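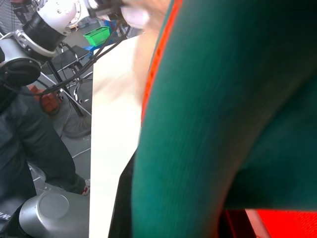 By late afternoon in November the Treltirgate workshop has lost most of its daylight, and Prasetyo Sembiring is still coaxing a robot arm towards a mug. It misses. He grins, nudges the shoulder joint back to its start and runs the whole thing again.

"Nine tries and every one went wrong in a new place," he says. "I love that. If it failed the same way each time I'd be worried!"

Sembiring repairs lifts for a living, and he came to robots through a broken sewing machine he bought in Wernoston and never did mend. Its motor ended up in a turntable, the turntable wanted a sensor, and you can guess the rest. These days he and a handful of other members are building what they call Tustalo, a helper arm meant to fetch and hold things for people who find gripping painful.

Most of the parts are second-hand. The first set of joints cost him £464, paid off over one long winter, and the controller was a swap for a bicycle. Members pay £35 a month for a key and a share of the bench, and that covers the heating too (when it works).

What surprised me was how little of the evening goes on code. There are cables to reroute so they don't snag on the elbow. There is a long, happy argument about whether the wrist should slow down near a person's sleeve, with Mohammadi, the group's keenest tester, offering her own cardigan for the trial. Cloth is awful stuff for a robot: it sags, it folds, it has a different edge every time you look at it.

They have set themselves a target of 200 clean pick-ups in a row before Tustalo goes anywhere near a real kitchen. The best run so far ended at 35, when somebody's elbow caught the plug.

At half past eight the arm closes on the mug, lifts it, wobbles and sets it down again upright. There's a cheer from the far bench, and Sembiring is already reaching for the reset.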